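Tips for Teaching a Gripper to Make the Bed (the Software Side)

I've had such nice letters since the towel-folding page, and nearly all of them ask the same thing: what do you do when you move on to bedding? So I've gathered up what has worked for me, in no special order, with a cup of tea beside me and the logs from April open in the other window. I use Skedbridge for the planning and Tellex for looking over the recordings, but most of these will carry over to whatever you have on your own bench.

Start with the pillows. I know everybody wants to go straight to the sheets (I did too!), but a pillow is forgiving, it holds a rough shape, and your planner can treat it as a lump with a front and a back. Save the fitted sheet for a month when you're feeling patient.

White on white will trip up your depth estimate. A plain mattress gives the software very little to hang on to, so turn the exposure down a notch and let it find the piping, the seams and the headboard first. Once it knows where the headboard is, the rest of the bed falls into place nicely. If you have cushions with a printed pattern, use them for your early runs and swap in the plain ones later.

Slow the last bit of the approach. I cap mine at 50 millimeters a second once the fingers are near the fabric, and I let it go as fast as it likes before that. Efthymia Moschos wrote in to say she does the same with duvet corners, only slower still, and her Stefanou controller has a setting for it under "soft contact." Do have a look for something similar in yours before you write your own, which I didn't, and there went a whole evening.

Record more than one bed. My first 300 runs were all on the same mattress in the spare room, and the poor thing fell to pieces the moment I showed it a different headboard. Tall ones, rounded ones, wavy ones, tufted ones, they all help. 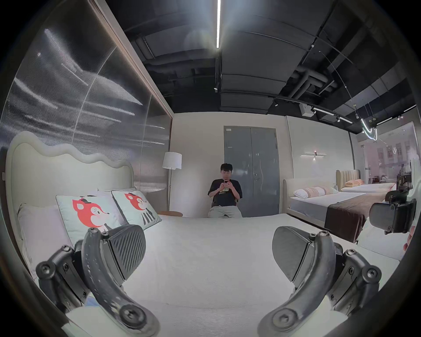
Mask out whatever isn't bedding. People, lamps, shiny glass and bright ceiling strips all wander into a wide view, and a tracker that is hunting for corners will happily lock on to a door handle. I draw one loose mask by hand at the start of each recording and let Tellex carry it forward, checking it every 900 frames or so.

Give up after 3 tries. If the grasp fails that many times, have the program back off, look again from higher up and make a fresh plan. Mine used to poke at the same wrinkle until I came in and switched it off, bless it.

And keep your old settings files! Put the fabric in the file name, cotton or flannel or what have you, and you'll thank yourself when the winter sheets come out.

Related tips
Folding Towels Without Tears: Grasp Points
Naming Your Log Files So You Can Find Them
Calibrating on the Kitchen Table
Reader Letters from Teltville
When to Retrain and When to Leave It Alone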